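The Slow Road to a Tidy Table

On a Wednesday morning in December I visited the Dutstead workshop of Plavard, a small company that wants machines to do the chores most of us put off. I asked the same thing everyone asks. Can it clean my kitchen yet?

The answer was no, but a longer no than I expected. Plavard's machine, called Aquino, can wipe a flat counter and carry a cup. It can fold a towel if the towel is placed well at the start. In the last test it was given 106 small jobs from an ordinary home, and it finished 14 of them without help. Two years ago it finished 5.

The furniture maker Plarnalwood is also watching this work. Its packers put screws, hinges and small fittings into trays all day, and the company has trouble finding people for the late shift. For them a slow machine would be acceptable, if it did not drop things.

Dropping things is still the main problem. A hand knows very early that an object is slipping. The machine learns it late, or only when it hears the noise.

So much of the teaching is done by people, who hold the grippers in their own hands and do the chore with them.
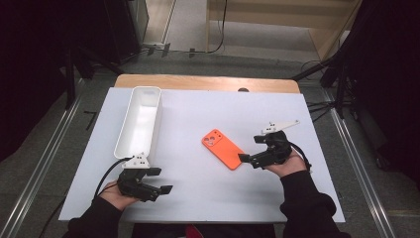

A phone is a difficult object for two stiff fingers. It is thin and smooth, and it lies so close to the table that there is little to take hold of. A person slides it to the edge or lifts one corner with a nail, and does not think about it. The engineers have to think about it for weeks.

I asked when I could buy one. They told me to keep my dishcloth for now.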